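Stisance — compte rendu d'un défaut de pince
Jeudi 17 août

Le présent billet rend compte d'un défaut relevé sur le modèle Zakar lors de la préparation de la campagne Grultura. Sur 100 essais en simulation, la pince droite a manqué 8 fermetures — toutes après une reprise d'arrêt.

L'examen des journaux met en cause la consigne d'ouverture, conservée en mémoire après l'arrêt. Le module Nuttall l'appliquait sans contrôle préalable. Les essais sur machine sont suspendus jusqu'en septembre.

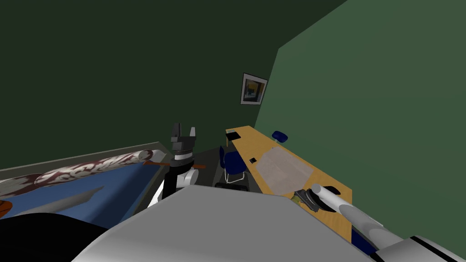 Rubrique : Sécurité et incidents

Le bras droit est engagé au-dessus de la table, le bras gauche dressé, pince ouverte. Toute reprise depuis une telle posture exige désormais une validation manuelle.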